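중고 사무가구 대여 자주 묻는 질문

Sotelo 사무가구 대여를 이용하실 때 고객센터로 자주 들어오는 문의를 모았습니다. 여기에 없는 내용은 페이지 하단의 1:1 문의를 이용해 주세요. 전화 문의는 점심시간에 연결이 늦어질 수 있습니다.

서비스 안내 | 신청과 결제 | 배송과 설치 | 이용 중 | 반납과 점검 | 구매 전환

서비스 안내

어떤 가구를 빌릴 수 있나요?
책상, 회의 테이블, 의자, 서랍장, 책장, 파티션을 대여합니다. 테이블과 책상은 Pindance, 의자는 Fluditz, 서랍장과 책장은 Plestomis라는 이름으로 목록에 올라 있습니다. 파티션은 별도 제품명 없이 폭과 높이로만 구분합니다. 소파와 침대, 냉장고 같은 가전은 취급하지 않습니다.

새 제품인가요?
대부분 한 번 이상 대여되었다가 돌아온 제품입니다. 새 제품이 섞여 나가는 경우도 있지만 지정해서 신청하실 수는 없습니다. 새 제품이 필요하시면 판매 목록을 확인해 주세요.

개인도 이용할 수 있나요?
가능합니다. 개인, 개인사업자, 법인 모두 신청할 수 있고 대여료도 같습니다. 개인 고객은 본인 인증을 마친 뒤 신청서가 접수됩니다. 미성년자는 보호자 명의로 신청해야 합니다.

최소 대여 기간이 있나요?
최소 기간은 4일입니다. 배송일과 회수일은 대여 기간에 넣지 않습니다. 월요일에 받고 토요일에 회수하는 경우 화요일부터 금요일까지가 대여 기간입니다. 장기 대여는 월 단위로 계약하고, 일 단위 계약보다 하루당 금액이 낮습니다.

제품 상태 등급은 어떻게 나뉘나요?
A, B, C 세 등급입니다.
A등급은 가까이서 보아야 사용 흔적이 보이는 제품입니다.
B등급은 상판이나 다리에 잔흠집이 있고 사용에는 지장이 없는 제품입니다.
C등급은 멀리서도 흔적이 보이는 제품으로, 작업실이나 창고용으로 많이 나갑니다.
등급은 제품이 돌아올 때마다 다시 매깁니다. 같은 품번이라도 등급이 다를 수 있으니 신청 화면에서 등급 칸을 꼭 확인해 주세요.

실물을 보고 고를 수 있나요?
매주 목요일 오후에 창고 전시 구역을 엽니다. 방문 예약은 전날까지 받습니다. 전시 구역에는 등급별로 책상과 의자를 놓아두었고, 직접 앉아 보셔도 됩니다. 방문 당일에 가구를 싣고 가실 수는 없습니다.

신청과 결제

신청은 어떻게 하나요?
제품 목록에서 수량과 기간을 고르고 신청서를 보내시면 됩니다. 담당 부서에서 재고를 확인한 뒤 견적서를 보내 드립니다. 견적서에 동의하시고 결제까지 마쳐야 예약이 확정됩니다. 신청서만 보내신 상태에서는 제품이 따로 빠지지 않으므로, 행사가 많은 달에는 결제를 미루지 않으시는 편이 좋습니다.

보증금이 있나요?
일 단위 계약에는 보증금이 없습니다. 월 단위 계약은 한 달 대여료만큼을 보증금으로 받고, 반납 점검이 끝나면 결제하신 수단으로 돌려드립니다. 계좌이체로 내신 경우에는 신청서에 적힌 환불 계좌로 보냅니다. 예금주가 신청자와 다르면 확인 전화를 드립니다.

결제 수단은 무엇이 있나요?
카드, 계좌이체, 가상계좌를 쓸 수 있습니다. 법인 고객은 월말 정산이 가능하지만 첫 거래는 선결제입니다. 현장에서 배송 기사에게 현금으로 내실 수는 없습니다.

세금계산서가 발행되나요?
계좌이체와 가상계좌 결제는 세금계산서를 발행합니다. 사업자등록증 사본을 신청서에 첨부해 주세요. 카드 결제는 매출전표로 대신합니다. 발행 후 사업자 정보가 잘못된 것을 발견하시면 같은 달 안에 알려 주셔야 수정이 수월합니다.

예약을 취소하면 환불되나요?
배송 전전날까지 취소하시면 전액 환불됩니다. 배송 전날 취소는 대여료의 50%를 공제합니다. 배송 당일에는 대여료 환불이 되지 않습니다. 일부 수량만 취소하는 경우에도 취소한 수량에 같은 기준을 적용합니다.

신청한 뒤에 제품을 바꿀 수 있나요?
배송 전전날까지 가능합니다. 바꾼 제품의 대여료가 더 높으면 차액을 추가로 결제하셔야 하고, 낮으면 차액을 돌려드립니다. 등급만 바꾸는 것도 제품 변경으로 처리합니다.

배송과 설치

배송비는 얼마인가요?
지역과 층수, 수량에 따라 달라서 견적서에 따로 적어 드립니다. 의자만 빌리는 소량 주문도 차량 한 대가 움직이기 때문에 책상을 함께 빌릴 때와 큰 차이가 나지 않습니다. 왕복 금액으로 안내하며, 회수할 때 추가로 받지 않습니다.

배송 시간을 정할 수 있나요?
오전과 오후 중에서 고르실 수 있습니다. 정확한 시각 지정은 되지 않고, 출발할 때 기사가 문자로 도착 예정 시각을 알려 드립니다. 8월에는 이사와 행사가 겹쳐 오전 배송이 일찍 마감됩니다.

엘리베이터가 없는 건물도 되나요?
됩니다. 다만 계단 운반비가 붙고, 긴 회의 테이블은 계단 폭에 따라 올리지 못할 수 있습니다. 신청서의 현장 정보 칸에 층수와 계단 형태를 적어 주시고 계단참 사진을 함께 올려 주세요. 현장 정보가 실제와 달라 운반하지 못한 경우 배송비는 환불되지 않습니다.

조립도 해 주나요?
책상과 회의 테이블은 기사가 조립해 드립니다. 의자는 조립된 상태로 도착합니다. 책장은 벽에 고정하지 않고 세워 드리는 것까지가 기본이며, 벽 고정을 원하시면 건물주 동의서가 필요합니다. 기존 가구를 옮기거나 버리는 일은 해 드리지 않습니다.

책상 높이는 얼마인가요?
Pindance 고정형 책상의 높이는 바닥에서 상판 윗면까지 740mm입니다. 다리 끝의 조절 나사를 돌리면 바닥이 기운 곳에서도 수평을 맞출 수 있습니다. 조절 나사는 수평용이라 높이를 크게 올리는 용도로는 쓰지 마세요. 서서 쓰는 높이 조절 책상은 목록에 따로 있고 월 단위로만 대여합니다.

받은 제품에 문제가 있으면 어떻게 하나요?
받으신 날 안에 사진과 함께 연락 주세요. 흔들림, 서랍 걸림, 바퀴 빠짐처럼 사용에 지장이 있는 문제는 다음 영업일에 교체하거나 수리해 드립니다. 등급 설명 안에 들어가는 흠집은 교체 대상이 아닙니다. 등급보다 상태가 나쁘다고 판단되면 교체와 차액 환불 중에서 고르실 수 있습니다.

받을 때 꼭 사람이 있어야 하나요?
수령 확인 서명이 필요해서 한 분은 계셔야 합니다. 신청자 본인이 아니어도 됩니다. 건물 관리실에 맡겨 두는 방식의 배송은 하지 않습니다.

이용 중

대여 기간을 늘릴 수 있나요?
회수 예정일 전날 정오까지 신청하시면 됩니다. 다음 예약이 잡힌 제품은 연장이 안 될 수 있고, 이때는 같은 등급의 다른 제품으로 바꿔 드립니다. 일 단위 계약의 연장 요금은 책상 한 대당 하루 4000원입니다. 의자와 수납 가구의 연장 요금은 견적서 두 번째 장에 있습니다.

사용 장소를 옮겨도 되나요?
같은 건물 안에서는 자유롭게 옮기셔도 됩니다. 다른 주소로 옮길 때는 먼저 알려 주세요. 회수 주소가 바뀌면 배송비를 다시 계산합니다. 옮기실 때 책장 선반은 빼고 옮겨 주시고, 책상은 끌지 말고 두 사람이 들어 주세요.

야외에서 써도 되나요?
지붕이 있는 곳이라도 야외 사용은 안 됩니다. 상판 가장자리로 물이 들어가면 부풀고, 부푼 상판은 수리할 수 없습니다. 야외 행사용 접이식 테이블은 현재 취급하지 않습니다.

상판에 스티커나 테이프를 붙여도 되나요?
종이 마스킹테이프는 괜찮습니다. 양면테이프와 전선 고정용 접착 클립은 떼어 낼 때 표면이 같이 일어나는 일이 있어 쓰지 않으시기를 부탁드립니다. 이미 붙이셨다면 억지로 떼지 말고 그대로 두세요. 회수 후에 저희가 제거합니다.

흰 상판은 어떻게 닦나요?
평소에는 물기를 꼭 짠 부드러운 천이면 충분합니다. 볼펜이나 손때는 중성세제를 묽게 타서 닦고, 마른 천으로 한 번 더 훔쳐 주세요. 연마제가 든 세제, 철 수세미, 아세톤은 쓰지 마세요. 멜라민 스펀지도 같은 자리를 여러 번 문지르면 그 부분만 번들거립니다. 알코올 티슈는 짧게 쓰는 정도면 문제없습니다.

칼질이나 납땜 같은 작업을 해도 되나요?
깔개를 깔고 하시면 됩니다. 칼자국과 탄 자국은 깊이에 관계없이 파손으로 봅니다. 모형 제작, 재봉, 포장 작업용으로 빌리신다면 C등급 책상을 권합니다. 작업용 깔개는 대여 품목에 없으니 따로 준비해 주세요.

의자 높이가 저절로 내려갑니다.
가스 실린더 압력이 빠진 경우입니다. 수리하지 않고 의자째 바꿔 드립니다. 의자 밑면 라벨의 품번을 알려 주시면 처리가 빠릅니다. 실린더를 직접 분해하지 마세요.

열쇠를 잃어버렸습니다.
Plestomis 서랍장 열쇠는 자물쇠 앞면에 새겨진 번호로 복제합니다. 복제 비용은 실비로 청구합니다. 서랍 안에 급한 물건이 있으면 고객센터로 먼저 전화해 주세요. 강제로 여시면 자물쇠 교체 비용이 들어갑니다.

반납과 점검

회수는 어떻게 진행되나요?
회수 예정일 이틀 전에 안내 문자를 보냅니다. 분해는 기사가 하므로 그대로 두시면 됩니다. 서랍과 책장은 비워 주세요. 회수 후 서랍에서 나온 물건은 한 달 동안 보관하고, 연락이 닿지 않으면 폐기합니다. 서류는 내용을 보지 않고 파쇄합니다.

청소를 해서 돌려보내야 하나요?
따로 하지 않으셔도 됩니다. 먼지나 가벼운 얼룩은 창고에서 닦습니다. 음식물이나 페인트가 굳어 있으면 세척비가 나올 수 있습니다.

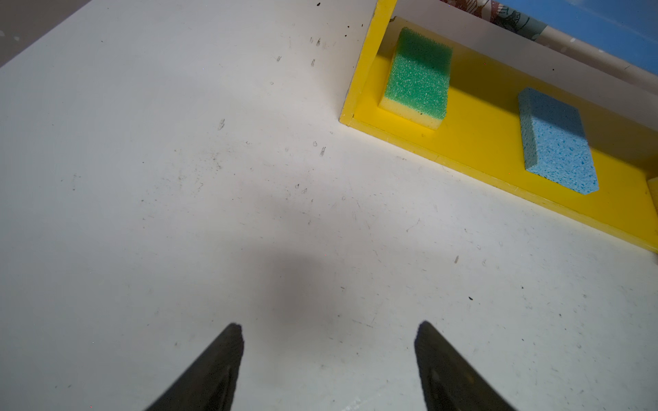
흠집이 있으면 비용을 내야 하나요?
반납 점검에서는 통상적인 사용 흔적과 파손을 나누어 봅니다. 사용 흔적에는 비용을 청구하지 않습니다. 사진 속 흰 상판처럼 작고 어두운 점, 가는 쓸림, 머리카락 같은 긁힘, 작은 얼룩이 표면에 흩어져 있는 정도는 사용 흔적에 들어갑니다. 점이나 짧은 줄 자국이 한쪽에 몰려 있어도 기준은 같습니다. 손톱이 걸릴 만큼 파인 자국, 모서리 깨짐, 열에 눌린 자국, 부풀어 오른 부분은 파손입니다. 흰색은 다른 색보다 자국이 쉽게 눈에 띄지만 색상에 따라 기준을 달리하지는 않습니다.

점검은 누가, 언제 하나요?
회수할 때 기사가 현장에서 수량과 큰 파손을 확인하고, 세부 점검은 창고에서 합니다. 창고 점검은 세척을 마친 뒤에 진행합니다. 결과는 회수 다음 주 안에 문자나 이메일로 보내 드립니다. 청구할 것이 없으면 점검 완료 안내만 갑니다.

파손 비용은 어떻게 정해지나요?
수리가 가능하면 수리비, 불가능하면 해당 부품의 교체비를 청구합니다. 상판만 상했다면 다리 값은 들어가지 않습니다. 청구 금액은 해당 제품의 남은 가치를 넘지 않습니다. C등급은 남은 가치가 낮아 청구액도 그만큼 적습니다.

점검 결과에 동의하지 않으면요?
결과를 받으신 날부터 일주일 안에 이의 신청을 하실 수 있습니다. 처음 받으셨을 때 찍어 둔 사진이 있으면 함께 보내 주세요. 출고 전 점검 기록과 대조해서 다시 답변드립니다. 이의 신청 중에는 청구가 보류됩니다.

일찍 반납하면 남은 기간은 환불되나요?
일 단위 계약은 환불되지 않습니다. 월 단위 계약은 남은 달이 한 달 이상일 때 중도 해지할 수 있고, 이미 쓰신 기간의 대여료를 실제 이용 개월 수에 맞춰 다시 계산합니다. 장기 할인을 받으셨다면 할인분이 빠집니다.

구매 전환

쓰던 제품을 살 수 있나요?
월 단위로 빌린 제품은 구매로 바꾸실 수 있습니다. 지금까지 내신 대여료 일부를 구매 금액에서 빼 드리며, 비율은 계약서 마지막 장에 있습니다. 전환 후에는 회수 배송비에 해당하는 금액도 돌려드립니다. 높이 조절 책상은 구매 전환이 되지 않습니다.

일부만 사고 나머지는 반납해도 되나요?
됩니다. 품번별로 신청해 주세요. 회의 테이블은 상판과 다리가 한 세트이고, 의자는 낱개로 전환할 수 있습니다.

구매한 제품도 수리해 주나요?
구매 전환일부터 석 달 동안은 다리 흔들림, 서랍 레일, 의자 실린더를 무상으로 고쳐 드립니다. 그 뒤에는 부품비와 출장비를 받습니다. 상판의 흠집과 변색은 수리 대상에 들어가지 않습니다. 단종된 제품은 부품 재고를 확인한 다음 안내드립니다.

나중에 되팔 수 있나요?
Sotelo에서 구매하신 제품은 매입 신청을 받습니다. 매입가는 사진으로 먼저 가늠하고, 창고 도착 후 등급을 매겨 확정합니다. 확정 금액이 마음에 들지 않으시면 운송비를 부담하고 돌려받으실 수 있습니다. 다른 곳에서 산 가구는 매입하지 않습니다.

관련 페이지: 대여 약관 / 등급별 점검 기준표 / 지역별 배송 가능 여부 / 1:1 문의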